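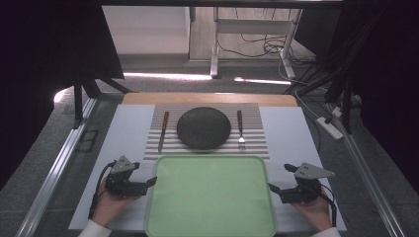
A dark gray plate on a striped placemat, with the knife on the left, the fork on the right and a pale green tray in front.

Table-setting night comes back to Cheetham in November, and there's a tray this time

I have been going on about place settings to anybody who will listen for a good long while now, so you can imagine how I felt when the notice went up at the Cheetham hall that the table-setting evenings are coming back in November! Doors open at 6:30 p.m., setting starts at 7, and there will be coffee. I already know which sweater I'm wearing.

If you missed last year, the idea is very simple. You get a bare table, a box of tableware and a theme, and you set one place (just one, this isn't a banquet) the way you would want to find it if you were the guest. Then everybody walks around and has opinions. Last year there were 73 entries over the season and I think I argued about most of them, in a friendly way, mostly in the parking lot.

The big change is the box. It used to be whatever the hall had in its cupboards, and I loved that, but it did mean somebody always ended up with the soup bowl that had a chip in it. Now the tableware is coming from Timitz, the kitchen shop over on the corner by the bank, and everyone starts from the same basic kit: a plate, a placemat, a knife, a fork and a serving tray. What you add is up to you, as long as it fits in a shoebox and isn't alive. (There was a goldfish in the spring. It was fine, and it went home with its owner, but the rule is in writing now.)

I like the new plate a lot. It's round and dark gray with little speckles, and the surface has a matte, stony look that I think will be very kind to food. Put a fried egg on a white plate and it's breakfast. Put it on one of these and you feel like you should have ironed something. The placemat is gray and white in ridged stripes, which is a safe choice, maybe a little too safe for me, but it does go nicely under the plate and I can see why the shop picked it. The knife and fork have brown wooden handles, and they are my favorite part of the whole kit.

Then there's the tray. It's a rectangle with rounded corners and a raised rim, and it's pale green — somewhere between mint and the bathroom tile in my grandmother's old house. I have gone back and forth on it. Against all that gray it really stands out, and my first thought was that it belonged to a different table altogether. But a gray placemat with a gray plate can look a bit like a rainy afternoon, and the green wakes it up. I've come around. I'd put bread on it, or three pears, or a folded napkin and nothing else at all.

Where it should go is another matter, and I expect this will be the fight of the season. Put it in front of the plate and it's the first thing your guest reaches. Lovely if it's got rolls on it, but then they have to lean over the rolls to get to dinner. Put it off to one side and you need a wider table than most of us own. The rules sheet only says the tray must be "used or sensibly placed," and I can already hear two of the regulars disagreeing about the word sensibly.

And yes, I noticed the cutlery! Knife on the left and fork on the right, handles away from the diner. I was brought up with the fork on the left and the handles toward you, and I got my knuckles looked at very sternly if I forgot. As a lefty, though, I eat with the knife in my left hand whenever there's no company, so that side of things suits me perfectly well. The handles I would turn around. The rules sheet doesn't ask for one particular layout in the open class, so set it however you like and be ready to stand up for it.

There is a traditional class too, for people who want the knife blade facing the plate and everything lined up along the bottom with a ruler. That one is being judged by a visiting panel from Narkar, the next town over, who have run their own setting nights for 12 years and have a reputation for bringing the ruler with them. I entered it once. I'm not going to talk about my score.

Themes for the season are Supper for One, Breakfast Before a Long Drive, and Something Green, and I would bet good money that last one was chosen after somebody saw the tray. The closing night is an open table, any theme, and the winning setting goes in the Timitz window through the holidays. The Novano bakery is giving the prize again, a big box of pastries and a loaf a week for the whole winter. That beats any ribbon as far as I'm concerned.

The hall holds 245 people, and last season's final came closer to filling it than I would have guessed for an evening about forks, so come early if you want to sit down. Watching is free. Entering costs a few dollars, payable at the door, and last season's fees came to 670 dollars, all of which went toward new folding tables. They don't wobble. I checked every one I sat at.

Sign-up sheets are at the Timitz counter and on the board just inside the hall entrance. You can put your name down for one night or for all of them, and kids can enter if a grown-up carries the plate. Bring your own napkins. Paper ones are allowed in the open class but not in the traditional one, and please don't ask me to explain that to the Narkar panel.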